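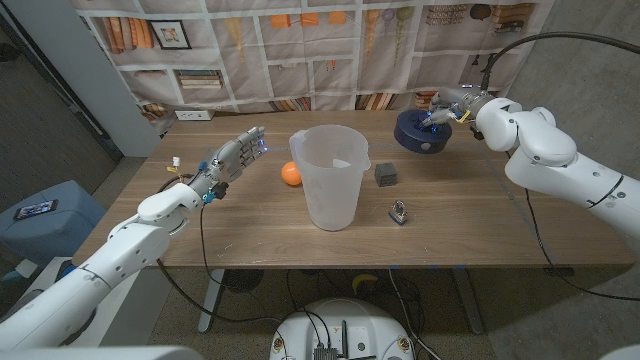 One robot, two opinions on what a hand should be: jointed fingers on the left arm, a metal gripper on the right.

Fingers or a good pinch?

The sales pitch for robot hands has hardly changed in the years I have been going to look at them. The world was built for human hands, so a robot that works in it ought to have them too. It sounds sensible for as long as it takes to watch one try to pick up a padlock.

I went to Parkunham in June because Reet Kivi had promised me a fair fight. Kivi runs the testing side of Canuseck, a small outfit that gets paid by would-be buyers to find out whether a robot does what the brochure says. Her current job is a comparison ordered by Dunmore, a warehouse operator that has been offered both kinds of hand and can't decide which to pay for. So she put one of each on the same robot and gave them the same table.

The right arm carries a gripper, grey metal with blue parts, and nobody would mistake it for anything human. The left has the showpiece, with jointed fingers in grey and silver and small blue lights at the fingertips and knuckles. I asked what the lights were for. "Visitors," said Kivi.

The things to be picked up come from no standard list, and she is unrepentant about that. There is a tall white plastic pitcher, a small orange ball, a dark grey cube, a padlock, and a squat navy-blue round thing that everyone in the building calls the puck. The pitcher tests reach and balance. The ball punishes a clumsy approach by rolling away. The padlock is simply horrible, heavy for its size and with a shackle that invites you to grab it in the wrong place.

Each hand gets 100 goes at each object, moved about between tries, and a go counts only if the object is lifted, held for 6 seconds and put down again without being dropped. Kivi does not count near misses. Suppliers do, she says, and she has sat through videos where a ball nudged along a table was scored as "contact achieved".

I would like to give you the final table of results but it isn't finished, and I am wary of anyone who quotes half a test. What I can report is an afternoon of watching. The gripper was dull. It came down, closed, lifted, held, let go. It did poorly when it arrived at a bad angle, and it had no second idea when that happened: it closed on nothing with complete confidence. The hand was far more fun. It had a lovely way of curling round the ball, and twice I caught myself willing it on. It also took roughly 3 times as long over everything, and on the padlock it fumbled in a way that looked touchingly like a person in thick gloves.

That sympathy bothers me. When the gripper failed I thought it was a bad tool. When the hand failed I thought it was learning. Neither thought had any evidence behind it, and I suspect a good many buying decisions are made in that same soft spot.

Jomov, whose software drives both arms, argues that the comparison is unfair on the hand. Its engineers say the fingers need far more practice than a gripper does, and that 600 recorded demonstrations, which is what each side was given, is plenty for one and a starvation diet for the other. They may well be right. But if the hand needs more teaching, somebody has to pay for the teaching, and I couldn't find that cost on any of the paperwork Dunmore had been sent. Kivi has asked for it in writing.

There is a job the hand might win. Handles, triggers, spray bottles, anything where you must hold a thing and work it at the same time, are miserable for a gripper. Kivi plans to add a round of those if Dunmore will fund it. Dunmore, for its part, mostly moves boxes, and its own people admit they are not sure why they were shown fingers in the first place.

The tests were still going when I left a little after five. Kivi had moved on to the cube, which both hands find easy, and was making tea.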